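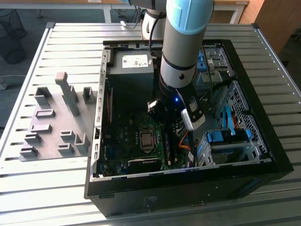 1146 words, 5 min read

I have owned the big black tower since before we moved house, and in all that time I'd had the side off it perhaps three times. Once to put more memory in, once because it was making a noise like a moped, and once because I'd dropped a screw through the vent at the back and couldn't stand hearing it slide about. So when it started switching itself off halfway through things in July, I did what I always do, which is ignore it for a fortnight and save my work a lot.

Then it went off in the middle of an evening when I'd been sorting photos for four hours, and that was that. Panel off, tower on its side, sleeves up.

Lay it down, by the way. I used to do all this with the thing standing up on the carpet and me on my knees with a torch in my mouth, and I can't recommend it. On its side with the open part facing the ceiling, you can see the whole lot at once, screws stay where you drop them (mostly) and you get both hands back. A proper table at a proper height makes an enormous difference too. I've got a bad back and a worse temper, and both improve if I'm not crouching.

I'm not a computer person by trade, I should say. I just hate throwing things away. But once you've looked inside one of these you realise there isn't all that much in there. Mine has the grey power supply tucked in the back corner with its printed label on top, then the green board with everything plugged into it, and the drives off to the right. The processor lives in the square metal bit near the middle of the board and the memory slots are next door. After that it's mostly cables, and it's the cables that put people off.

They certainly put me off. There's a bunch of orange wires that goes straight across the board, just to the right of the memory, and I've been scared of it for years. I once pulled a plug out of a different computer without noting where it went and spent a whole wet afternoon with the manual for something called a Hisinia board, which turned out not to be the board I had. So now I draw a little map on the back of an envelope before I touch anything. It's a terrible drawing. It has saved me twice.

The blue cable coming down through the middle is a SATA one, for the drives, and that's the friendly sort because the plugs only go in one way round. And I do have a soft spot for the blue plastic in this case. The drive cage at the top has blue tabs and the bay lower down has bright blue release handles, and whoever designed it that way deserves a cake. You don't need to guess which bits are meant to be moved. You look for blue. I wish the boiler was like that.

Anyway, the fault. My money was on dust, and there was plenty of it, a sort of grey felt packed round the fan that I could have knitted a hat from. I switched off at the wall, took the lead out, and held the power button in for a bit to get rid of anything left over. Then I touched the bare metal of the case, because I was told to do that years ago and I've kept it up like not walking under ladders.

For the dust I used a soft paintbrush, a clean one, and a can of air from Troltley, the hardware place by the roundabout that sells everything apart from the size of screw you went in for. Hold the fan still with a finger while you blow at it. I let mine spin the first time I ever did this because it made a lovely whirring sound, and I've since read that it's not good for them.

The brush got most of it. I went along the slots in the metal side, which collect fluff like a tumble dryer, and over the perforated bracket below the drive cage, and then I did the bits in between with a cotton bud. It took 40 minutes and I enjoyed every one of them – there's something very soothing about cleaning a thing that stays clean while you look at it, which is more than the kitchen floor has ever managed.

Put it back together, plugged it in, pressed the button. Lovely. Quiet as anything. Went off again after 20 minutes.

I won't write down what I said.

So back on its side it went the next morning, with a coffee this time. I'd been so pleased with the dust theory that I hadn't tried anything else. I took the memory out and put it back in, which fixes more than it has any right to. I took the expansion card out, the black one that lies across the lower part of the board, wiped along the edge of it and pushed it home again. It went in with a click I hadn't heard when I started, so I suspect it had been sitting slightly proud since the move. I got quite excited about that click.

Then I did the thing I'd been putting off, which was the paste between the processor and its cooler. If you've never done this, it's a grey goo that goes hard as it gets older, and mine had turned to something like old toothpaste. I cleaned it off with a bit of kitchen roll and some rubbing alcohol, put a fresh blob on from a tube of Jisley that was around three quid, and screwed the cooler back down going corner to corner, a few turns at a time. A blob the size of a pea, everyone says. Everyone must have different peas. Mine was a small one, more of a petit pois.

It's been on ever since. All day today, in fact, and I'm typing this on it with the window open, listening out for the little clunk that means it's died, and so far there's been no clunk. I couldn't tell you if it was the paste or the card or the dust or all of them together. A tidy-minded person would have changed one thing at a time and found out. I just wanted my photos back.

I am now looking at the price of a bigger drive, of course. There's room for one, and with those blue handles it would be a crime not to. Farahani Computers on the high street has some second-hand ones in the window, next to a very nice old keyboard that I also don't need. I'll go in and ask about the drive.

If yours is doing the same trick and you've had a different cause, leave me a comment, particularly if it was the power supply, as that's the one bit I haven't touched and don't fancy touching.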